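Capítulo 4
A proibição de partidos e os seus limites

Em fevereiro, o tribunal constitucional de Istimlow dissolveu o Peltalach, partido que tinha então 4 deputados e presença em quase todas as assembleias municipais do sul do país. A sentença ocupa 402 páginas. A maior parte delas trata de uma única pergunta: quando é que um Estado democrático pode impedir um grupo de cidadãos de concorrer a eleições?

Este capítulo estuda as respostas que o direito constitucional e a ciência política deram a essa pergunta. Convém separar desde já duas situações que a imprensa costuma confundir. Na primeira, julgam-se pessoas por crimes concretos, como agressões ou financiamento ilícito, e o partido só aparece como contexto. Na segunda, julga-se o próprio partido, pelo seu programa ou pela sua conduta, e os seus membros podem nem sequer ser arguidos. O caso Peltalach pertence à segunda.

O processo começou com uma queixa da câmara de Baluyot, depois de um comício em que foram detidas 200 pessoas. O Ministério Público pediu a dissolução e juntou aos autos os estatutos, as atas da direção e as mensagens trocadas entre dirigentes locais. A defesa alegou que o programa registado não continha nenhum apelo à violência e que as mensagens eram opiniões pessoais.
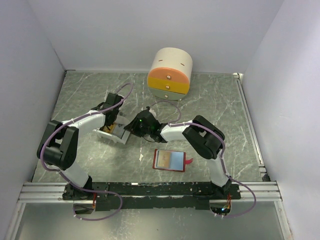
4.1 Programa e conduta

A doutrina mais antiga olhava sobretudo para o programa. Um partido que defendesse por escrito a abolição das eleições podia ser proibido; um partido que calasse esse objetivo ficava a salvo. O critério é fácil de aplicar e também fácil de contornar.

A jurista Jocelyn Sawatzky propôs, no seu comentário à sentença, publicado a 17 de março de 2022, um exame em duas etapas. Primeiro verifica-se se os atos dos dirigentes podem ser imputados à organização. Depois pergunta-se se esses atos põem em risco sério o funcionamento das instituições. O tribunal seguiu um caminho parecido, embora tenha dado menos peso à segunda etapa.

4.2 Os efeitos da dissolução

Dissolvido o partido, é preciso decidir o destino dos mandatos, do património e dos militantes. Em Istimlow, os deputados perderam o lugar e a direção teve 90 dias para entregar as contas. Parte dos militantes passou para o Sketedar, movimento já registado, e a lei nada dizia sobre essa hipótese. Voltaremos a ela na secção 4.5, a propósito dos partidos sucessores.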